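Bin picking with a secondhand KUKA: cable dress and reach into the corners

Workshop Projects > Robotics and Motion > Build threads

torque_wrangler
April 1, 2018

Continuing from the Flarnier thread, which got locked when it wandered into mains wiring. The arm is up and jogging in the shared workshop. The task is unchanged: pick coloured sticks out of an open metal bin in whatever pose they land, and sort them by colour. No fixtures, no feeder.

Where things stand. The bin is clamped by the rim to the surface the arm works over, so it can be pulled and put back without unscrewing anything. Sticks are rectangular section, red and green. Gripper is a parallel type with wrapped fingers. Control side is a small program that takes a pose list from the vision PC and feeds it to the arm one pick at a time. 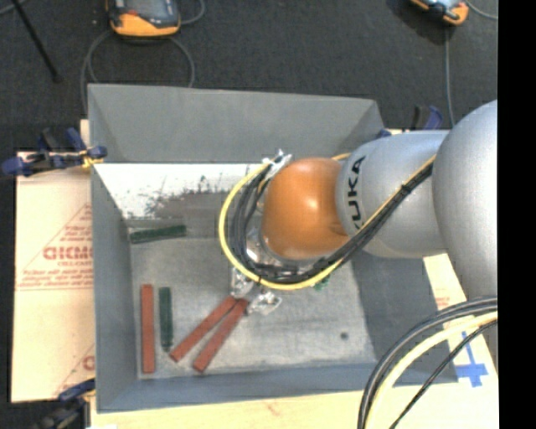

Picks from the middle of the floor are fine. The trouble is sticks lying parallel to a wall and close to it. The planner wants to rotate the last axis to straddle the stick, and at certain angles the cable bundle swings out wide and loads up against the sheet metal. I have the last axis limited in software for now, and that costs me a good part of the corners.

Two questions. Has anyone run the dress pack tighter on an arm this size without fatiguing the cables? And is it worth tilting the bin?

grey_gum
Limit the axis and leave it limited. A parallel gripper is symmetric, so any grasp you can make at one angle you can make at that angle plus or minus 180. If your planner is only trying one of the two, you're throwing away half your solutions. Check that before touching the cables.

torque_wrangler
It tries both. It picks whichever has the lower joint travel from the current pose, with no cost on the cable. I could add one.

grey_gum
Then add one. Penalise distance from the neutral cable position and you'll stop seeing the wide swing except when there is no alternative.

Róisín Madigan
Disagree that software is the first stop. A loop that relies on the planner behaving will catch on something the first time somebody jogs it by hand, and in a shared workshop somebody will. Shorten the loop, put a proper strain relief behind the wrist, and use a spring return further up the arm so the slack goes backward when it isn't needed. I used a Hurkitz retractor on a smaller arm and it has been fine since November. Keep to the cable maker's minimum bend radius for continuous flexing. The figure for static installation is smaller and people quote it by mistake.

grey_gum
Spring returns add a load that changes with pose. If he is doing any contact sensing from motor current, that shows up as noise.

Róisín Madigan
It shows up as an offset that repeats with pose, and you can calibrate that out. A cable dragging on a bin rim doesn't repeat.

bench_vice_22
What are you wrapping the fingers with? I went through several coverings on mine. Anything that crinkles wears through at the corners first and then the grip offset changes, because one finger is thicker than the other. Moulded urethane pads fixed it. Foley sells sheet you can cut to size.

torque_wrangler
The wrap is temporary. Pads are on the list. I'd seen the closing position drift and blamed the calibration, so thanks for that.

Bríd Ó Flaithearta
On tilting the bin: don't. You'll pile everything against the low wall, which is the condition you are trying to avoid. A false floor with the edges ramped up will do more. Folded aluminium, 20 mm rise at the wall, sloping to nothing. Sticks slide off the ramp or end up resting at an angle with a gap underneath, and either is easier to grasp.

Also watch reflections from the bin walls. Bare metal worn bright gives bad depth returns. Matte paint helps until it gets scraped, and it will get scraped.

grey_gum
Ramps shrink the usable floor. With a handful of sticks that's fine. With a full bin they bridge across the ramps and jam.

Bríd Ó Flaithearta
He isn't running a full bin. If he gets to that stage he can pull the insert out.

torque_wrangler
Plan for now, in order: cable cost in the planner, new pads, ramped insert from offcuts. The retractor can wait until I've measured how much slack the reduced range needs. I'll log 3000 picks with the current setup first so there is a baseline, and sort the failures by distance to the nearest wall.

bench_vice_22
Log stick colour as well. The dark green ones may be segmenting worse than the red against grey metal.

torque_wrangler
Colour is already in the log. The Grallska script writes it out with the pose and the gripper width at close. I'll post the file when the run is done.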